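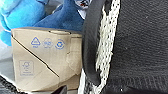
Andham Robotics Short Course
Handout 6: What the wrist camera knows, and when it stops knowing it

Read this before the lab. It replaces the old Handout 6, which was written when the gripper was a different gripper and the author was a more hopeful man.

6.1 Where we are

By now your arm can go to a place you name in joint space, and go there again. You have calibrated the wrist camera against the tool frame, and most of you have done it twice. Handout 5 gave you a detector that puts a mask on an object and a rough pose on the mask. This week we join the two up and ask the arm to go and fetch something.

The plan on the whiteboard was: look, decide, move, close. It has four words and fits nicely on a whiteboard. Most of this handout concerns the comma between "move" and "close".

6.2 The finger is in the way

A wrist camera travels with the hand, so its view of the target improves as you approach. This holds until the hand is near enough to be useful, at which point the view is largely of the hand. With our padded fingers, one finger can take up nearly half the image at contact distance. The rest is shared between the thing you want and whatever is standing behind it.

Three consequences for your code.

First, mask out the finger. It sits in the same place in the image for a given opening width, so you can record its outline at several widths and interpolate. Do this before the detector runs. A textured pad is full of lovely strong corners, and a feature tracker left to itself will fasten on to them and report, with great confidence, that the object is not moving relative to the camera. It is right about the pad.

Second, don't trust the box edge nearest the finger. Where cardboard meets rubber you have a real edge, but it is the edge of the rubber. If your pose estimate fits a rectangle to the visible part of a carton, one of its four sides is now made up. Down-weight it, or fix the carton's width from an earlier frame and let the far side do the work.

Third, expect soft cartons. A crumpled kraft box with a dent and a diagonal crease gives you two tones on one face, and a plane-fitting routine will happily call that two faces. Taha El Fassi's group spent most of a Sunday hunting for the second box. Set the minimum angle between planes at 16 degrees and the fault mostly goes away. Yes, 16 was found by trying numbers.

6.3 Printed marks: friend, then not

Packaging symbols make decent landmarks. They are flat, they contrast with plain board, and they don't move about on the carton. A row of blue recycling marks near the top edge will give you orientation when the outline is poor.

Two warnings. Small print blurs at close range, so anything that depends on reading text should be finished before the final approach. And round marks tell you very little about rotation about their own centre, which is a pity, as rotation about the centre is what you wanted. Use the spacing between marks to get the angle, and let each mark give position only.

6.4 The state machine

Keep it dull. The version we will mark against has these states:

SEARCH: arm at the viewing pose, detector on, no motion.
APPROACH: move along the planned line, pose updated from each new frame.
COMMIT: vision frozen, last good pose held, straight-line motion only.
CLOSE: fingers driven under force control.
CHECK: lift a little, look at finger width and motor current.
RECOVER: open, back off along the line you came in on, return to SEARCH.

The interesting one is COMMIT. You enter it when the visible share of the target mask drops below a threshold, or when two pose estimates in a row disagree by more than 13 millimetres. The second rule sounds like a reason to stop, and you may well ask why we carry on. We don't: if the disagreement comes before the hand has passed the pre-grasp point, go to RECOVER. After that point, the newest pose is usually the worse of the two, so keep the older one and finish the move.

Min-kyu Ok's solution last year had 500 lines and no COMMIT state. It corrected itself all the way in, each correction a little larger than the last, and arrived beside the box. It is available on the course page as Skostow (the team name, don't ask) and makes good reading.

6.5 Closing on something squashable

Position control is the wrong tool for a carton. The carton has its own opinion about how wide it is, and that opinion changes when you press on it. Close at low speed until the force estimate rises, then hold force and let the width settle. Log both.

The signal from the pad is soft at first. Padding compresses before the board does, so the first part of the rise tells you about the padding. Wait for the slope to change. If you take contact from the first sample over threshold, you will lift early, and the box will stay where it is.

Filter lightly. A heavy filter gives a beautiful curve describing what happened some while ago.

6.6 Clutter behind the target

Your planner only has a collision model for what the detector has named. Cloth gives it particular trouble: no fixed shape, few edges, and folds that look like boundaries. For this lab, treat anything unnamed inside the workspace as a solid block up to its highest depth point. This is wasteful and will cost you some reachable grasps. Swap in something cleverer once the basic run works, and keep the old version.

6.7 Lab task

Start from the Sustusex template. Fill in the finger mask, the COMMIT rule and the force close. Leave the safety limits as they are; they have been discussed.

Run your controller on the recorded approaches first, then on the arm. The control loop must hold 500 Hz with vision on. If it doesn't, your detector is almost certainly running in the control thread, which Handout 3 asked you not to do, in capitals.

Hand in:
The log from one full run, including any visits to RECOVER.
A plot of finger width and force against time, on one time axis, with units.
Half a page on a grasp that went wrong and which state it went wrong in.

A report in which everything worked will be read with interest and then rerun by us on the arm.

6.8 Reading

Amarasinghe notes, chapter on occlusion, up to the worked example. The worked example has a sign error in the second line. Corrections are pinned up by the lab door, next to the sign-up sheet for arm time.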